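Last updated: 21 January 2026
Reading time: 2 min

Print this page | E-mail this page

Folding on the bed: speaker notes
Marama Paewai, Nusville library, home skills evening

Start on time. Handouts are on the chairs. Say where the restrooms are.

First point: most of us have no folding table. The bed is the biggest flat surface in the home, so use it. Make it first, or at least pull the cover straight. Push pillows and the duvet up to the head end.

Put the whole pile on one side and leave it there. Work on one item at a time in the space that is left. Don't sort the pile before you start. People in the July session spent half their time sorting.

Second point: jeans. Start with them because they take up the most room. Leave these two up while I talk.
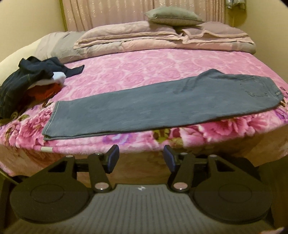
Jeans on the bed, spread flat and folded lengthwise 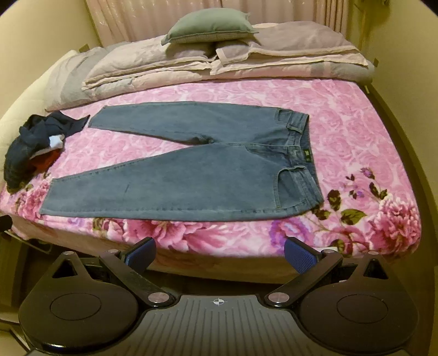 Steps, slowly, with the pair I brought:

Empty the pockets. Close the button and zipper. Lay the jeans flat and smooth the legs with your hand from the waist down. Bring one leg over the other and match the hems. Tuck in the point at the seat so the edge is straight. Then fold in 3 from the hem up.

Ask for a show of hands: who hangs jeans, who folds? Either is fine. Hanging takes closet space, folding takes drawer space.

Third point: knits and shirts. Knits get folded, never hung, or the shoulders stretch. Shirts go on hangers right away. Socks last.

If someone asks about the Kivden folding board: I own one, it works for T-shirts, it is too narrow for adult jeans.

Break, 2 minutes. Then everyone folds the pair they brought from home. Walk around and help with the hems.

Sign-up sheet for the drawer session is by the door, room 323.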